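# Frühstücksplatz im Werkraum - Projektbericht

Gruppe: Teófilo Ticona, Cristian Arboleda
Abgabe: 16/08/2018

## Aufgabe

Im Wohnheim Yupanqui gibt es für unsere Etage nur eine kleine Küche. Morgens stehen dort alle am selben Stück Arbeitsplatte, und der Toaster wird ständig zur Seite geschoben. Wir sollten einen festen Platz für ein einfaches Frühstück planen: Brot toasten, ablegen, bestreichen. Geschirrspülen und Kaffee gehörten nicht zur Aufgabe.

## Vorgehen

Im März haben wir acht Bewohner gefragt, was sie morgens benutzen. Genannt wurden vor allem Toaster, Teller und Messer. Zwei wollten außerdem etwas zum Anfassen heißer Sachen, weil das Backblech oft direkt nach dem Toast gebraucht wird. Den Wasserkocher haben wir weggelassen, er bleibt neben der Spüle.

Danach haben wir zwei Anordnungen verglichen. Bei der ersten (Arbeitsname Ralta) stand alles in einer Reihe an der Wand. Das sah ordentlich aus, aber man musste über den Toaster greifen, um an den Teller zu kommen. Bei der zweiten (Flumton) liegt der Teller in der Mitte und der Toaster seitlich davon. Cristian hat die Skizzen gezeichnet, Teófilo hat die Rückmeldungen aufgeschrieben.

## Ergebnis

Wir haben uns für Flumton entschieden. Der Weg vom Toaster zum Teller ist kurz, und die Krümel fallen auf eine Fläche, die man in einem Zug abwischen kann.

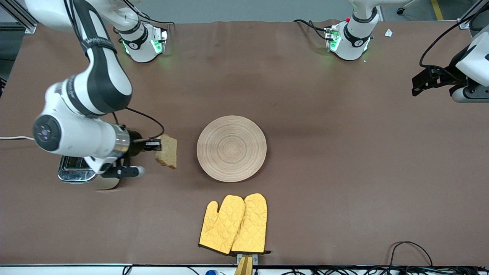

Der Teller ist bei dieser Anordnung der wichtigste Gegenstand, alles andere richtet sich nach ihm. Wir haben Holz gewählt - Porzellan klappert und rutscht leichter. Auf dem braunen Tisch hebt sich der helle, runde Holzteller mit seinen Ringen gut ab, und die Scheibe Brot hat vom verchromten Toaster aus nur ein kurzes Stück bis dorthin. Die beiden gelben Ofenhandschuhe haben ihren Platz vorn nahe der Tischkante.

## Offene Punkte

- Ein Platz für das Messer fehlt noch.
- Butter und Marmelade stehen weiter im Kühlschrank - ein Tablett wäre praktisch.
- Die Krümelschublade muss jemand regelmäßig leeren. Im Putzplan steht sie bisher nicht.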